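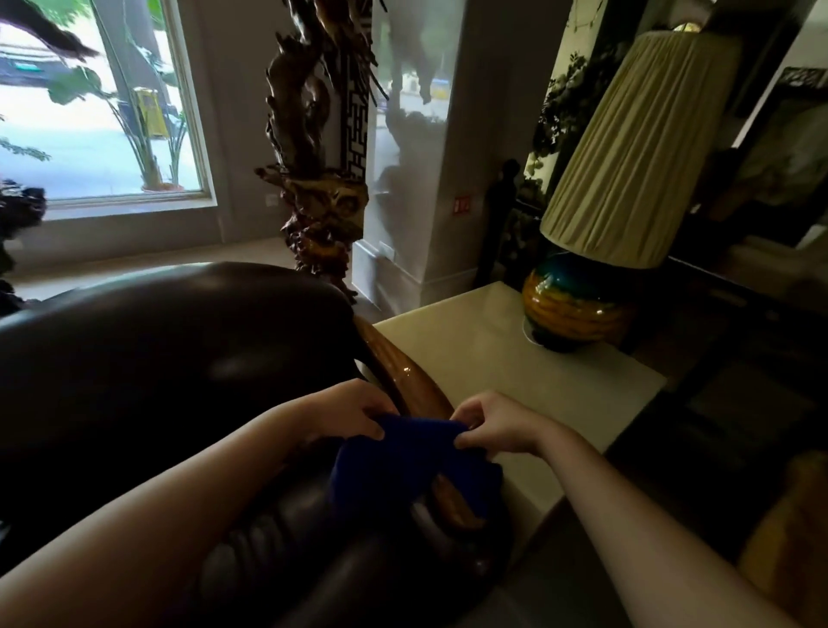 Galbraith Home Help Project – progress report
To: Keir Baird, Irelance Fund
From: Craig Dalgleish
2022-05-19

Keir, sorry this is coming in under the wire. Numbers first, then the rest in the order you asked for last time.

Where we are
Visits made since the grant started: 378. Target for this point was lower than that so we're ahead, but see the part on mileage below. Waiting list is down to 14 households, all in Giltthorpe or out past it. No one in town is waiting right now.

Most visits are still the basic package. Dusting, floors, kitchen, bathroom, change the bed, take the trash out. Clients can swap one item for another and a lot of them do. Laundry is the most popular swap, then the fridge. A few would skip the cleaning altogether if we let them and just have coffee, and I've told staff that a short sit-down is fine as long as the bathroom gets done.

Staffing
Two aides left in April, one for nursing school and one moved away. Both good. One position filled, the other is not. We ran the ad again with the hourly rate at the top instead of buried in the middle and got better replies. Interviews next week. If we hire from this batch the new person shadows for two weeks and goes on the Giltthorpe route, so don't expect the waiting list to move before then.

Training days went ahead as planned. Lifting and back safety, food storage, what to do if a client doesn't answer the door. The door one ran long. People had a lot of stories and it turned into a rewrite of the procedure – the old version said call the office and wait, which is no good when the office closes at 4:30. New version has the emergency contact first, then the office, then the non-emergency police line. Copy is in the shared folder, the file is still called DRAFT but it's the final one.

Scheduling
We switched to Lullora for the rota. Mixed. Good parts: aides can see their own week on the phone, and swaps get approved without me being on the phone all evening. Bad parts: it doesn't handle a client who wants every other week very well. It keeps sliding them forward after a holiday. We caught it because one gentleman got visited on his wife's birthday lunch, full house, and sent our aide home with a plate. Their support says a fix is coming. In the meantime the every-other-week clients are on a paper calendar by my desk and I check one against the other on my way out.

I'd keep the software. Renewal isn't until the fall so there's time to see if they fix it.

Supplies
Under budget. We stopped buying the pre-mixed sprays and went to concentrate, plus washable cloths in place of paper towels. Aides take a bag of clean ones out and bring the used ones back for the office washer. The washer is old and loud and will need replacing at some point, not asking for it this round. Had a couple of complaints over polish smell from clients with breathing trouble, so those homes are now marked unscented on the visit sheet and get plain water and dish soap unless they say otherwise.

Furniture care came up more than I expected. Lots of clients have nice older pieces and they worry about them. We put together a one page sheet for leather and finished wood: dry or barely damp cloth, no spray straight on the surface, ask before moving anything. Two claims for damage so far, both small, both settled from the petty cash line. One lamp shade, one scratched stove top.

Mileage
This is the problem area. Over budget and going to stay over. Gas is a good part of it but the bigger part is the Giltthorpe clients being spread out, an aide can spend more of the morning driving than cleaning. What we've tried:

Grouping the Giltthorpe visits onto the same days. Helped some. Not popular with clients who liked there old day.

Having one aide who lives out that way start from home. Helped a lot, saved around 3 hours of driving a week. She's happy with it too.

Reimbursing at the higher rate. Didn't save anything obviously but we'd have lost people without it.

What I'd like is permission to move money from Supplies to Mileage for the rest of the grant year. Supplies will finish under, so the total doesn't change. I can send the line by line if you need it for your file. A yes by email is enough for our bookkeeper.

Client feedback
Phone survey done in April. We called everyone who'd had at least three visits. Most are happy, most want more hours, which we can't do. The complaints that came up more than once: different aide every time, aides running late without calling, vacuum too heavy to lend out between visits (we do lend it, not sure we should). On the first one, Lullora has a setting for preferred aide and we've started using it. On the second, aides now text the office if they're more than 15 minutes behind and the office calls the client. Seems to be working but only been going a short while so I wouldn't put it in your board summary yet.

One daughter wrote a long letter, very kind, says her mother has started inviting neighbors over again now the front room is fit to be seen. I have her OK to share it with you but not to print it. Will forward seperately.

Things that slipped
The printed brochure. Not done. The printer wanted a bigger minimum order than we'd ever use. Doing a plain flyer in house.

The partnership with the clinic at Galbraith. Had one good meeting, then their contact went on leave. Picking it up again when she's back. They'd refer people coming home after surgery for short-term help, six weeks at most, and we'd need to sort out who covers the cost if it goes longer.

Background check renewals – a couple were late going in. All are in now and all cleared. I've put the due dates on the same paper calendar.

Next period
Fill the open position. Clear the rest of the waiting list. Clinic agreement on paper. Second training day, topic probably dementia and memory loss since aides keep asking for it, and if you know a decent speaker who doesn't charge much please pass on the name.

Receipts and the timesheet summary are coming in a second email, the scan was too big for this one. Call me on the cell if you need anything before your meeting, I'm out on visits most mornings covering the gap.

Craig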